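제6장 식탁 위의 물건과 포장

학습 목표
- 음료를 담는 용기의 각 부분의 이름을 말할 수 있다.
- 용기의 재료와 내용물의 관계를 설명할 수 있다.
- 식탁 위에 물건을 놓는 순서를 스스로 정할 수 있다.

우리는 매일 식탁 위에 여러 가지 물건을 놓습니다. 아침에는 컵과 접시를 놓고, 저녁에는 국그릇과 음료수를 놓습니다. 이런 물건들은 너무 익숙하기 때문에 자세히 보는 일이 많지 않습니다. 이 장에서는 그 물건들을 조금 천천히 보려고 합니다. 특히 음료수 병을 중심으로 하여 포장이 어떤 일을 하는지 공부하겠습니다.

포장의 첫째 일은 내용물을 지키는 것입니다. 주스는 공기와 빛의 영향을 받으면 맛과 색이 변할 수 있습니다. 그래서 병의 입구는 좁고, 뚜껑은 돌려서 닫는 모양이 많습니다. 둘째 일은 내용물을 알리는 것입니다. 투명한 병은 글을 읽지 않아도 안에 든 것의 색을 보여 줍니다. 뚜껑의 윗면에 작은 표시를 넣는 회사도 있습니다. 상자 안에 세워 둔 병은 위에서만 보이므로, 이 표시가 물건을 찾는 데에 도움이 됩니다.
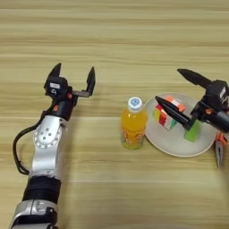
그림 6-1. 나무 탁자 위의 오렌지 주스 음료. 흰색 돌림 뚜껑의 윗면에 파란색의 작은 둥근 로고가 있다.

병을 식탁에 놓을 때에는 바닥의 넓이와 병의 높이를 함께 생각해야 합니다. 높고 좁은 병은 옆에서 조금만 밀어도 넘어지기 쉽습니다. 가득 찬 병과 조금 남은 병도 서로 다르게 움직입니다. 그러므로 병은 탁자의 가장자리에서 떨어진 곳에 놓고, 팔이 자주 지나가는 길을 피하는 것이 좋습니다. 나무 탁자의 경우에는 물방울이 오래 남으면 자국이 생길 수 있으니 마른 천으로 닦아 줍니다.

이 장의 뒤에서는 두 개의 가상 상표를 비교하는 대신에, 여러분의 집에 있는 병을 직접 조사합니다. 조사표에는 용기의 재료, 뚜껑의 모양, 담긴 양을 적습니다. 양을 적을 때에는 단위를 꼭 같이 씁니다. 100 mL를 담는 작은 병과 610 mL를 담는 큰 병은 손으로 잡는 방법도 다르고, 냉장고 안의 자리도 다릅니다.

생각 열기
평소에 가장 자주 여는 뚜껑을 하나 골라 봅시다. 그 뚜껑은 어느 방향으로 돌아갑니까? 손이 젖어 있을 때에도 쉽게 열 수 있습니까? 공책에 뚜껑의 모양을 그리고, 손가락이 닿는 부분에 색을 칠합니다. 그린 그림은 6.2절의 활동에서 다시 사용합니다.

주요 낱말
용기, 뚜껑, 내용물, 용량, 표시, 가장자리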